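Seltura Leadership Ballot Records

README for release 5

Transcribed count sheets, complaint letters and appeal rulings from the internal leadership votes of the Seltura regional party. Each row in the main file is one polling room in one round of one vote. There are 1,192 rows.

Maintainers: Citlali Bermúdez and Ghassan Obeidat. Transcription: Jad Smadi, Hala Dabbas.

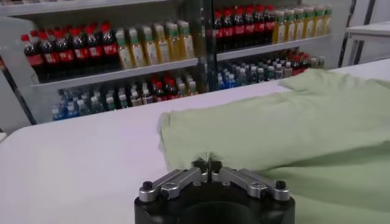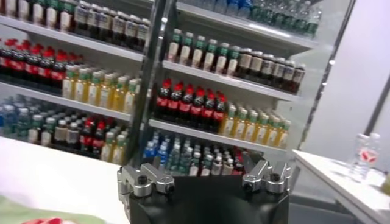
The records start with the first leadership vote that was open to all paid-up members. Before that the leader was picked by delegates at the party congress, and the only paper left is a one-page minute for each congress, so we did not include them. Sheets were printed on colored stock so that rounds would not get mixed up on the counting table. The color is recorded in the field sheet_color, and the labels are plain ones. Use "light green" for a shade like the cloth in the first picture, and "green" for anything darker. Older sheets have faded and the label is the transcriber's best reading.

What is in the folder

rooms.csv: one row per polling room per round. Fields are room_id, district, round, sheet_color, members_listed, ballots_issued, ballots_counted, spoiled, proxy_votes, signed_by_both_sides, notes.

complaints.csv: one row per written complaint, linked to rooms.csv by room_id. A complaint about a whole district has the district name and an empty room_id.

rulings.csv: decisions of the appeals panel. The text is a summary by Rosalba Piras. The full rulings are not included.

How the data was made

Two people typed each sheet separately. Where they disagreed, a third person looked at the scan and picked a value. Sheets that could not be read at all have blank number fields and the word "illegible" in notes. We did not fix arithmetic. If a room counted more ballots than it issued, the file says so.

Known problems

Proxy votes were recorded differently in the Badgate district. Rooms there added them to ballots_issued, and rooms everywhere else kept them apart. Do not compare turnout between Badgate and other districts without correcting for this.

In 40 rows the signature of one side's observer is missing. A missing signature does not mean the count was disputed. Check complaints.csv before drawing anything from it.

The Tulto rooms were merged between the first and second rounds, so their room_id values do not carry over. There is no lookup table yet.

No room had more than 1,000 members listed. A larger figure in members_listed is a typing error, so please report it.

Privacy

Names of ordinary members were removed. Names of candidates and panel members were kept. Complaint letters were shortened where the writer could be identified.

Changes in this release

Added rulings from the August appeals. Corrected district names in complaints.csv. Renamed the field "proxies" to "proxy_votes". Scripts written for release 4 will need that one change.

Corrections go to Hala Dabbas, with the room_id and the round.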